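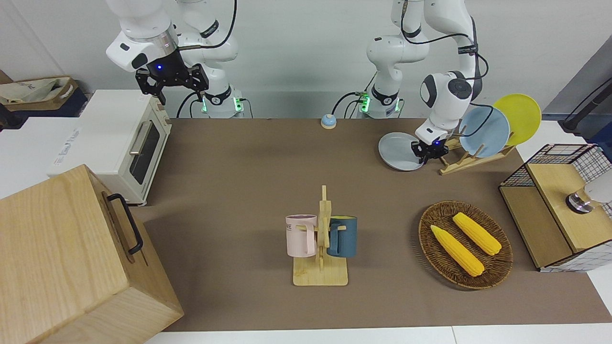

Page 25

Equipment meeting, November. Present: Tươi Hứa (chair), Wai-kit Yen (notes).

1. Second arm pair. Prirnavska have quoted for two more arms with grippers. Wai-kit said Urus were cheaper but leave out fitting. Agreed to go with Prirnavska, delivery within 60 days.
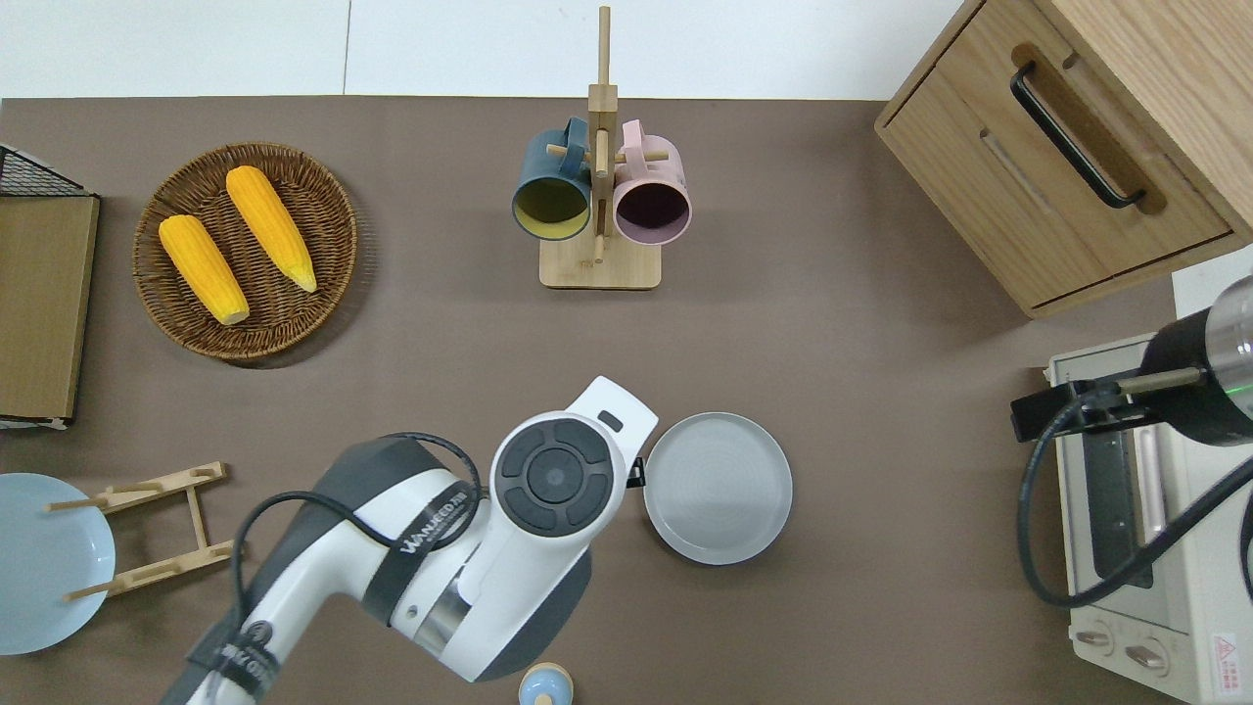

Item 2: bench with plate, mug tree and toaster oven

2. Bench items. Roughly 4000 set aside for the year - 117 spent so far, all on kitchenware. Tươi asked for spare plates before any more mugs.
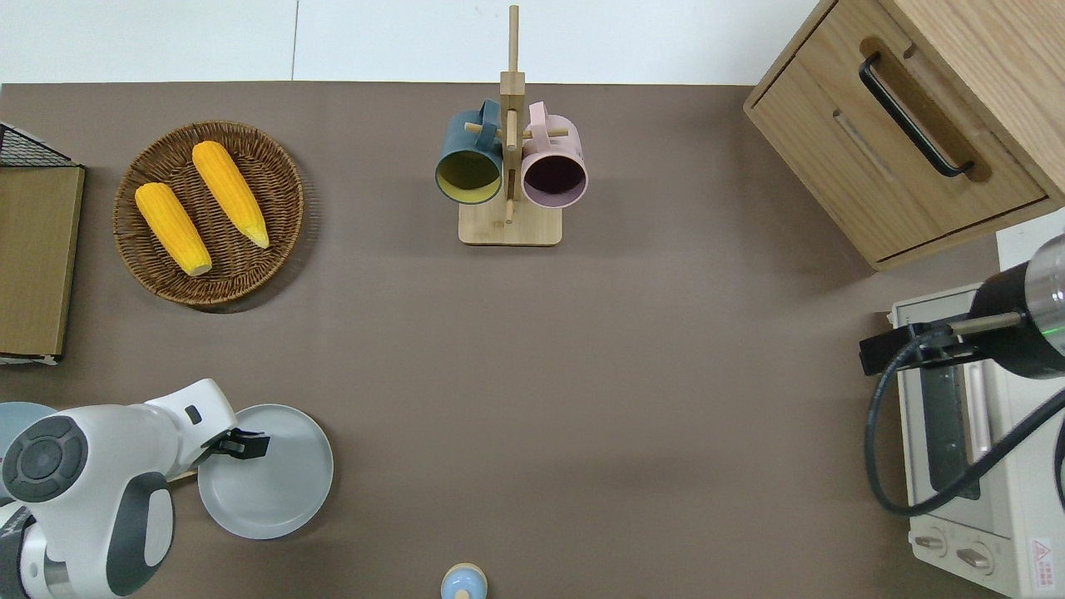
Wai-kit will get a price from Milteck for cables and a second mat. Vũ to be asked about storage.

3. Next meeting at 10.30, same room.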